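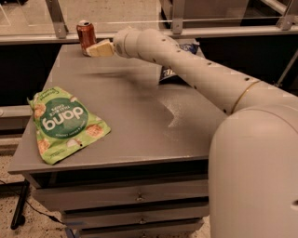
Page last changed in July by Triin Lepik

Section 2. Before you buy: planning and budgeting for a table-clearing arm

Read this section before you sign anything. It covers the money and the planning for an arm that picks small items off a cabinet top or counter and puts them somewhere else. Mounting is in Section 3. If your purchase order has already gone out, skip to "Acceptance" below and do what you can.

The quotes in this guide come from our own round with two vendors, Lunulmont and Plandeo. Your prices will differ. The gaps in the quotes probably won't.

What the quote leaves out

Both vendors sent us a one-page offer with a large number for the arm and a small number for "integration." Neither page said what integration meant. We asked, and got two different answers from the same company in one afternoon.

1. Ask for the gripper as its own line. On one of our offers it was included, on the other it was "configured to application," meaning priced later.

2. Ask whether the camera, its mount and its calibration are in the price. A camera with no calibration visit is a paperweight until somebody on your side learns to do it.

3. Ask for the software term in writing. Ours was described on the phone as a license and in the contract as a subscription at 300 dollars a month. Over three years that is a bigger number than anything the salesperson said out loud.

4. Ask who pays when the arm goes back for service. Freight both ways should have a name next to it.

5. Put 2,000 dollars aside for cables, fasteners, floor protection and the furniture you will find is the wrong height. We did not, and Lawal Okeke had to go back for a second approval.

Note: "Typical cycle" on a data sheet describes somebody else's objects on somebody else's table. Leave it out of your budget math.

Choosing the test items

Vendors like to demo with blocks. Blocks are stiff, they don't shine, and they stay put. If your real work is snack bags and drink cans, write snack bags and drink cans into the request.

1. Collect items from the place the arm will work. Do not buy a neat set for the demo.

2. Include at least one upright can. Cans have a bright metal top and a curved side, and a gripper closing high on the body is asking for a tip-over.

3. Include crumpled bags lying flat. A bag offers very little edge to grab, and it changes shape each time it is touched. Put one down with the print upside down to the camera too. Item recognition trained on tidy product shots may not care for it.

4. Put items near the corners as well as in the middle. Reach figures are usually quoted to the center of the wrist, so find out what is left once the gripper is on and pointed the way you need it.

5. Leave the lighting alone. If the room is dim in the evening, test in the evening.

Caution: Do not accept a video in place of a test. A video shows the try that the vendor chose to send.

Measuring the site

Do this with a tape measure and a pencil. The planning tool on the Plandeo portal draws a clean rectangle for your table and nothing else, and I would not trust it past the first meeting.

1. Measure the height of the work surface and the depth from front edge to back edge.

2. Mark everything behind the surface. Glass panels, rails and brackets all belong on the drawing. An arm reaching for the far edge needs room to stop, and glass is expensive.

3. Mark drawers and knobs. If people need the drawers while the arm is installed, write down where they will stand, and expect the safety review to have an opinion.

4. Trace every cable on the floor, including the ones that "will be moved later." Stand legs count too.

5. Check the surface itself. Matte tops are easier on cameras than glossy ones, and a worn shiny patch can behave like a gloss top in that one spot.

6. Walk the arm's path with a piece of pipe or a broom handle. The elbow sweeps a lot of space that a top-view drawing does not show.

With the arm bent over the right side of a gray top and its gripper up against a can near the far left corner, you get a fair idea of how much table the arm itself takes up:

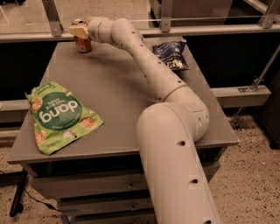 Acceptance

1. Write the pass rule before delivery. Ours said that every item on the list must be picked and placed in 2 runs, one after the other, with no hand on the table in between. The vendor asked to change "every" to "representative." We said no.

2. Define a failure. Knocked-over cans, dropped bags and any touch on glass or rail should all count, even if the item ends up in the right place.

3. Hold back part of the payment until the rule is met. A vendor who is sure of the product will grumble and sign.

4. Have your own operator run the test. If only the vendor's engineer can make it work, you have bought the engineer, and he is going home.

Note: Save the log files from the acceptance run on your own drive. We use the Omoregie naming sheet for this, but any scheme will do if people stick to it.

Renting first

Flono, our usual equipment lessor, will rent a comparable arm by the month. The rate looks bad next to the purchase price spread over three years. It looks better once you add the subscription, the service freight and the chance that the arm spends its second winter under a sheet.

If you rent, check three things: whether the rent counts toward a later purchase, whether the gripper is the same one you would buy, and who carries insurance for damage to your building.

Caution: Do not let a rental roll over by itself. Put the notice date on the wall calendar the day the crate arrives.

Questions about this section go to Triin Lepik. Budget codes and approvals are with Lawal Okeke, who will want to see the itemized quote first.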